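Tray Picking (robot learning)

Tray picking is a way of gathering examples for a robot learning system. A robot arm works over a shallow tray of everyday objects, tries to grasp or move them, and keeps a record of every try. The records, called episodes, are later used to train a model that chooses the arm's next move from camera views. The method is popular with small labs for a lovely reason: one arm, one tray and a box of odds and ends from the toy aisle can produce a surprisingly rich collection!

Background

Older factory robots were programmed point by point. If a part always came down the line in the same position, the arm could simply repeat the same path forever. Household objects don't cooperate like that. A brush can land on its back or its side, a toy can lean against a bowl, and a soft item may never take the same shape again. Writing rules for every case soon becomes hopeless, and this is where learning from examples gets exciting — the variety that breaks a hand-written program is exactly what a learning system feeds on.

The name "tray picking" came into use among people working with the Loltis collection, a set of recordings started by Sándor Szénási and later expanded with Theda Wiegand. Szénási had been working with open tabletops, where round objects kept rolling out of reach. Moving everything into a tray with raised edges kept the objects where the arm could get at them, and the sessions became much longer.

Workspace

The usual workspace has an arm fixed at one side, a tray within its reach, and at least one camera that stays put. Trays with sloped walls are preferred, as objects that get pushed up the side tend to slide back toward the floor. The tray is clamped down. Even a small shift between episodes changes where the walls are in relation to the arm, and a learner can pick up on that shift in ways that are very hard to track down later.

Lighting gets a lot of discussion. Some groups cover the windows and use fixed lamps. Others let daylight come and go and are happy to have the extra variety. Metal trays throw reflections, and opinions differ on whether to paint them; Wiegand argued strongly for leaving them bare, on the grounds that kitchens and workshops are full of shiny things too.

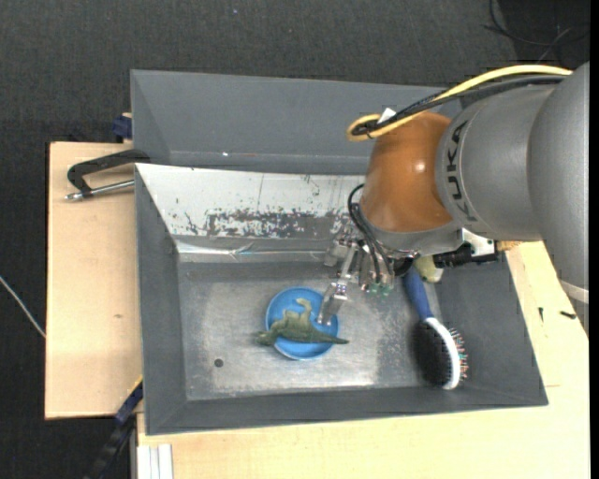
A KUKA arm over a metal tray holding a toy dinosaur on a blue plate and a hairbrush.

Choosing objects

Object choice is the part newcomers enjoy most, and it really is fun. A good set mixes shapes that call for different grasps. Long handles invite a grasp across the middle. Plates are difficult, being flat and wide, and often have to be taken by the rim. Toy animals are great favorites: necks, legs and tails give the gripper several places to hold, and some of those places work far better than others.

The Loltis collection began with 124 objects, sorted into bins by size. Each session used 4 objects or fewer, so the arm had room to get between them. Stacking was allowed from the start. An object resting on another one raises a question that a single object never can, namely whether to lift the top item alone or move both together.

Recording an episode

An episode starts with the arm clear of the objects and ends when the gripper opens or the time limit runs out. During the episode the system saves camera views, joint positions and gripper commands, all stamped with a shared clock. Afterward a label is added to say whether the goal was met.

There are 2 common ways to drive the arm. In guided recording, a person steers with a hand controller, and the system learns by copying. In self-directed recording, the arm chooses its own moves, often badly at first, and learns from the results. Guided episodes are cleaner but cost a person's time. Self-directed ones pile up overnight, and plenty of them are misses. The misses are kept! A collection made up only of good grasps says very little about what a bad one looks like, and a model trained on it can be wildly overconfident.

Many groups mix the two, beginning with 200 guided episodes and then letting the arm carry on alone. Udex, a scheduling program written for the Loltis work, handles the switch and prompts the operator when it's time to change the objects.

Common problems

Cables are a steady nuisance. A cable that is too short pulls at the wrist, and one with too much slack can drop into the camera's view. Most setups leave a loop near the joint and check it between sessions.

Object wear is slower but just as real. Bristles bend, paint chips, and plastic picks up scratches from the gripper. Some collections retire worn items, while others note the change and keep going.

Camera drift may be the most frustrating of all. A bumped stand can spoil an entire afternoon of episodes before anyone notices. Dudek, a small checking tool, compares the corners of the tray at the start and end of each session and flags any difference.

Related methods

Bin picking uses deeper containers and usually many copies of one part. Clikance is a related practice in which the arm pushes objects without grasping them, and its recordings are sometimes combined with tray picking episodes to teach a model how to nudge an item away from a wall before picking it up.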